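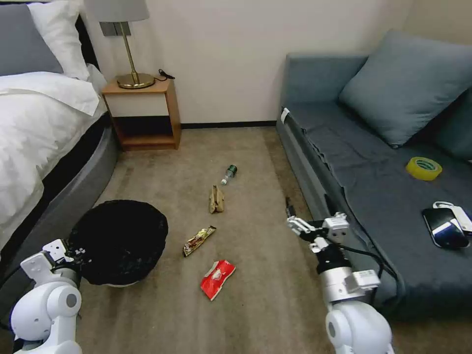 Figure 2. Guest room with carpeted floor.
3.2 Floor coverings and reported sleep disturbance
Noise passing between floors was the most common complaint in the 3663 guest surveys collected by Kandpal, and 1234 of them named footsteps overhead. Rathore and Saxena traced most such reports to rooms with bare floors. Carpet of the kind in Figure 2, laid between the bed and the sofa, softens footfall at the source – it does little for voices or television sound, which travel mainly through walls and doors. We therefore treated the two kinds of noise separately. Rooms at the Mornen property were surveyed again in September, after the upper corridors had been refitted, and those responses are reported in Section 4.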